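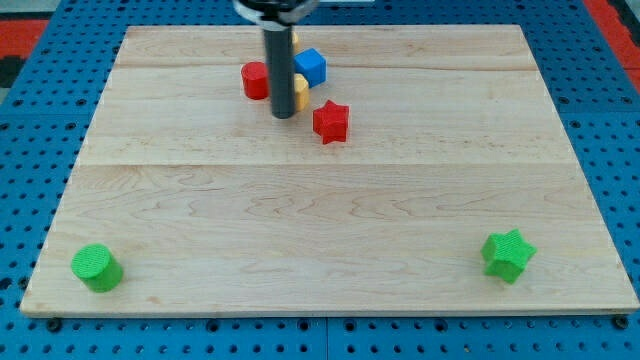

Board with red, blue, yellow and green pieces, on the blue pegboard table.

Boards and Blocks, Andamside Workshop

This page is about the boards and colored pieces we use on the tables at Andamside. Most of it was put together by Dorota Wasilewska and Wim Wouters, who look after the boards. The notes are arranged by item. If you have borrowed a board from us and want to know how to store it or what goes with it, look under Borrowing near the end.

The boards

The Stundine board is a flat surface that sits on top of a table and gives you a plain area to build or sort on. We started making them when we found that small pieces did not stand well on the perforated tabletops. A cylinder would stand in one spot and lean in another, depending on whether its edge was over a hole. With a board on top the problem goes away, and the table can still be used for hooks and pegs when the board is lifted off.

We use pale wood for all of them. We tried a dark stain on one early board and the blue pieces were hard to pick out in the evening, so we sanded it back. The pale boards show dirt sooner, but the colors stand out on them. The grain is left visible. Some boards have quite a lot of figure in them, with darker streaks running along the planks, and people do ask if that is a stain. It is the wood.

The planks are glued edge to edge. You can see the seams if you look for them, and on a good board you cannot feel them with a fingertip. Wim planes the top after gluing and then sands along the grain. The planks are not all the same width, as we use what comes in the delivery and rip as little as possible. A board may have one narrow plank and one very wide one next to it.

The front lip is thin and pale. It was Alfredo Belmonte's idea, after he had picked splinters out of the end of a board that was being dragged on and off a shelf. Older boards do not have it and will get one when they come back in for sanding.

Finish

Two coats of oil, wiped on with a rag and wiped off again. The first coat goes on thin and is left overnight. The second goes on after a light sanding. We do not varnish. Varnish gave a shine that made it hard to see the pieces from a low seat, and it scratched.

Oily rags are laid out flat outside to dry. Please do not put them in the bin by the door.

The pieces

Our main set is called Staltosus, after the cardboard box the first pieces were kept in. There are 440 pieces in the full collection, counted in March when the shelves were moved. They are simple shapes in plain colors. Cubes and cylinders are used the most.

Red: The red cylinders have a matte, slightly rough surface. They stand upright well and are the pieces most often used as posts in a building. Several have pale scuffs on the rim.

Blue: There are two batches of blue cubes, and the newer batch is slightly smaller. You will notice if you stack them four high. Raili Miettinen has marked the bottom of the newer ones with a pencil dot.

Yellow: We are short of yellow. If you find any at home or in a coat pocket, please bring them back. The rounded ones roll off the boards more than anything else we have and most of the missing pieces are those.

Green: Plenty of these. Use them wherever the color does not matter.

Purple: There were 6 and now there are 5. They are kept in a separate tin and are not lent out.

The tables

The tables have blue perforated tops. They came to us from Głowacki, a shop-fitting firm that was clearing its storeroom, and we bought 7 of them. One is used for spares. The holes take standard pegs, so along the back of some tables there are hooks for rulers, pencils and small bags. A board can go at the front with the hooks behind it.

The legs adjust, but the screws are stiff. Use the long wrench in the top drawer. Do not lift a table by the top.

If a board rocks on a table, check underneath first. It is usually a peg that was left in. Take the peg out and put it in the jar. If there is no peg and it still rocks, the board may have cupped slightly. Turn it over and leave it for a few days with a weight on each corner. This has worked for all but one of ours.

Using a board for sorting and building

There is no set way to use them. These are some of the things that have gone well on Friday afternoons.

Sorting by color. Start with a mixed heap in the middle and give each color a corner. With more than four colors, use the seams as dividing lines.

Sorting by shape. Harder than it sounds when the colors are mixed, as most people reach for color first. Welington Rezende runs this one with the tall cylinders taken out, so that the shapes are closer in size.

Copying an arrangement. Two people, two boards. The first sets out a few pieces, some close together and some apart, and the second sets out the same thing. Turning one of the cubes at an angle makes it a good deal harder. So does putting one piece behind another, where it can only be seen by leaning over.

Clearing to one end. Everything starts at the far edge and has to come to the near edge without being lifted. Good for small children and also for people getting movement back in a hand.

Building tall. Not on the tables, please. Take the board down and use it on the floor mat.

Cleaning and care

Wipe boards with a damp cloth, along the grain, and stand them on edge to dry. Do not leave them lying on the tabletop when they are damp. The holes let air through in some places and not others, and the underside dries in spots.

No tape. It pulls the oil out and leaves a square that shows for months.

Pencil comes off with a soft eraser. Marker has to be sanded, so tell Wim or Dorota and put the board in the repair rack. A board with a marker stain can still be used in the meantime.

The pieces can be washed in warm water with a little dish soap. Spread them on a towel afterward. Do not leave them to soak.

Borrowing

Boards can be borrowed for two weeks. The smaller ones fit across the back seat of a car. Wrap the board in the gray blanket that comes with it and keep the front lip facing up, so it is not the part that rests on the floor.

Each borrowed board goes out with one bag of pieces. The list is on the tag. Please check the bag against the tag before you bring it back, and write down anything that is missing. We would sooner know than find out at the next session. There is no charge for a lost piece.

Sign the sheet on the inside of the cupboard door. Raili goes through it on Friday morning and phones anyone who is overdue.

Repairs waiting

The old board with the split corner needs a new end glued on. Alfredo has the clamps.

Two boards need oil.

One table has a bent foot and is against the back wall with a note on it.

The lid of the green box has come off its hinge again. The hinge is in the box.

If you can help with any of these, the workshop is open on Friday from 2 in the afternoon. Come in by the side door.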